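From: Ayman Mahasneh
To: grollix-users
Date: November 2024
Subject: Re: [grollix-users] planner refuses to move over the counter, claims collision

> Hi all,
>
> We upgraded to the new Grollix and the planner now rejects nearly
> everything we ask for. The arm is over a kitchen counter with a tray.
> Nothing is touching anything. I get "start state in collision" and
> then it gives up. Went back to the old version and it plans fine. I
> tried raising the attempt limit to 1,000 and it just fails for longer.
>
> Is this a known thing or did we break our config? Should I be filing
> this against Texier instead, seeing as it does the point cloud?
>
> Thanks
> (Celtach kitchen bench)

Hi Celtach,

It's known, in the sense that I lost most of a week to it in June and then told three people in a hallway. Sorry about that. I meant to write it up.

Your config is probably fine. The old version was quietly throwing away any obstacle voxel that overlapped the robot, and the new one believes what the camera tells it. So the old one planned fine in the way that a driver with his eyes shut sees no traffic. Raising the attempt limit won't help, as you found out. If the start state is bad, it's bad 1,000 times.

What gets labeled as obstacle is usually the robot's own cabling. The self filter in Texier is built from the URDF, and the URDF has links and a gripper and not one inch of cable. Everything dangling off the wrist goes into the map as a mysterious solid object that follows the arm wherever it goes. The planner is quite right to be scared of it.

Our counter at Sekcombe, seen from straight overhead. Look at the wrist, where the black cables bunch up and hang over the edge of the tray: 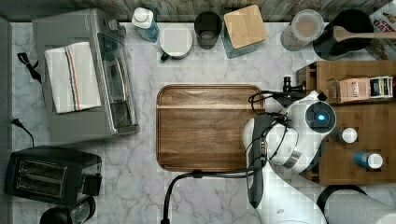

1. Check whether it's cables

Turn on the voxel overlay and color it by source. If you have a clump stuck to the wrist, jog one joint a little and see if the clump comes along. If it does, you have our problem. If it stays put, you have some other problem and can skip to step 4.

2. Give the cables a body

Add a padding capsule to the wrist link, filter only, with collision turned off. Ours has a radius of 6 cm, which is generous. Please don't do what I did first and pad the whole arm. That hides the tray rim too, and then the gripper finds the rim by itself, with a noise.

The cable that runs along the bottom of the tray is a separate nuisance. A capsule on the wrist won't cover it. We mask that strip of the tray in the config, and yes, that means we can't see anything put down there. Pinning it to the arm would be better. It's been on my list for a while.

3. Clear the stale map

Restart the map server after you change the filter. Reloading the filter does not clear voxels that are already in there. I had 172 of them floating in mid-air from the day before and spent a happy afternoon tuning padding against a ghost.

4. Look at what else is on the counter

Clear and shiny things come and go in the depth image. For us that's mostly the canisters at the back and the toaster oven door. We gave up on sensing that area and put in a few fixed boxes by hand: one for the oven, one for the whole row along the backsplash, one for the tea shelf. Crude, but a box doesn't flicker. Make the one at the back tall and deep enough for the wooden spoon. It lies across the pot with its handle sticking out to one side, and my first box stopped politely at the pot.

If someone moves the oven, the box does not move with it. There's no fix for that in software, though I did propose tape.

5. Then touch the planner

Only after all that. We run with 8 attempts and almost never need the second.

As for where to file it: the bad filter default is Texier's, but the error message is ours, and "start state in collision" without saying with what is not much of a message. I have a patch that prints the link name and the voxel source. It needs a test and somebody to review it. If you want to try it on your bench before then, reply here and I'll push the branch.

If it still fails after step 3, please send the overlay and the filter config, both from the same run. Last time I got them from different days and drew some very confident conclusions.

Ayman

--
Ayman Mahasneh
Sekcombe, motion planning
To unsubscribe from grollix-users, see the list info page.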